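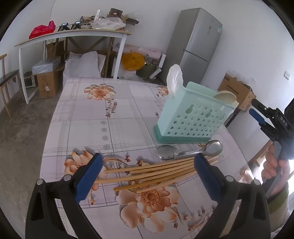
The Slow Boat to Gronuvstead

I missed the first ferry because I was buying a sandwich, and I'd like to say that was bad luck, but it was a very long line and I chose to stand in it. The next sailing out of Plindville was at 5 in the afternoon, so I had half a day to sit on a wall and look at the harbor. By the time the Trukano came around the breakwater I had eaten the sandwich and read every notice on the ticket office window twice.

She's an old ship by the standards of this coast. There are 57 cabins, all on one deck, and room for 333 passengers if you count the people who plan to sleep in the lounge chairs (I have been one of those people, and I paid for the cabin this time). The cars go in through the bow. You can feel it through the floor when a truck drives on, a long shudder and then a bump.

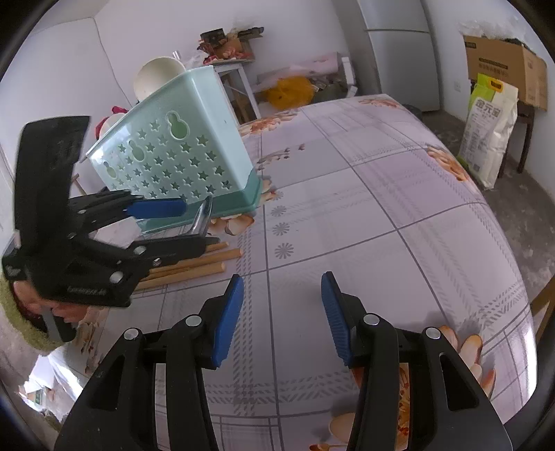 My cabin was on the inside, no window, with a bunk that folded down from the wall and a reading light that worked if you held the switch. I loved it! I've taken the fast catamaran up this same route, and it's fine, it gets you there before dinner, but you spend the whole ride strapped into something like an airplane seat while a TV plays the safety video over and over. On the Trukano you get a bed and a hot meal and a deck you can walk all the way around.

The hot meal was fish stew, by the way, or meatballs. I had the stew, then went back for the meatballs, and the woman at the counter gave me extra gravy without my asking.

That was how I met Fanni Szekeres. She's the second officer, and she was having her supper at the next table before going on watch. She has worked the route for 20 years, minus one winter on a cruise ship that she didn't care to discuss. I asked her which part of the trip she'd tell people to stay up for, and she pointed her fork at the map on the wall. "Layug," she said. "Everybody sleeps through Layug."

So I set an alarm for 3 a.m. and went up in my coat over my pajamas. Layug is a concrete pier, a shed, and a row of houses going up a hill, and the ship stops there for just long enough to let a few cars off. We came in very slowly with the deck lights on. A man on the pier caught the line, dropped the loop over the bollard and waved up at the bridge. Two cars rolled off, one van rolled on, and a kid in a back seat pressed her whole face to the glass to look up at us. Then the ramp came up with a groan and we backed out into the dark again.

I stayed on deck a good while after that. It was April and cold enough that my tea was finished as a hot drink in no time, but there's a bench behind the funnel where warm air comes down on you, and I had it all to myself.

If you want to go, book the cabin early, and ask for one toward the back if you don't like the noise of the bow ramp. Bring slippers. The shop on board sells chocolate, playing cards and phone chargers, and it closes before you think it will. Foot passengers in Gronuvstead come off by the side gangway, and the bus into town waits right there at the bottom, so there's no need to run for it the way I did, with one shoe untied and my bag hanging open.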